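Brostow Drain Cover Strainer, 3-pack

Item in stock. Ships from our Trotora warehouse.

Home > Bath > Drains and Hair Catchers > Brostow

A hair catcher is the least glamorous thing you will buy this year, and we say that as people who also sell toilet brushes. The Brostow sits over a standard tub or shower drain and keeps hair out of the pipe. It does this all day without an app, a battery or a subscription.

Each pack holds 3 strainers: one for the shower, one for the tub, and one for the drawer where you will lose it. They're stainless steel with a silicone rim. The rim grips tile, enamel and fiberglass. It does not grip pebble floors, and if you have a pebble shower floor you have already learned that not much does.

What changed from the old model

The old Brostow had round holes. Long hair wrapped itself through them and had to be picked out with tweezers, or with your fingernails if you're that kind of person. The new one has slots cut at an angle, so the hair lies on top in a mat. You peel it off with a square of toilet paper and try to think about lunch.

We also dropped the chrome version. It looked terrific in the box and spotty everywhere else.

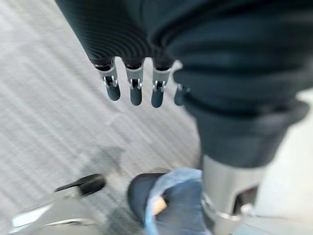 A reader named Lại wrote in to say the slots clog faster than the round holes did if you use a clay hair mask, and that a rinse under the kitchen faucet clears them — provided the kitchen sink has a strainer of its own. Fair point. We've added it to the care notes.

Will it fit?

Measure across the opening, rim to rim. Anything up to 3 inches is fine. Pop-up stoppers need to come out first, and most of them unscrew counterclockwise. If yours has been in since the house was built, put a rag around it before you go in with pliers. We don't make a size for floor drains in laundry rooms. We get asked every December, for reasons we've never worked out.

Care

Peel after each shower, or every second one if you have short hair and low standards. Soak in white vinegar once a month. Top rack of the dishwasher is all right for the steel, less so for the rim, which goes chalky. No bleach.

How it compares

The Brilluvero drops down inside the drain and can't be seen from above. It's a nicer object. It also has to be pulled out by a little center post, and what comes up with it is your own business. If you rent, or share a bathroom with people who won't pull the post, get the Brostow.

Returns

Unopened packs, 200 days. Opened packs, also 200 days, as long as they're clean. We do check, and we'd like to do less of it.

We've sold 2,000 packs of the new version so far. The most common complaint is that it works, and now there's something to clean.

Page updated 12/25/21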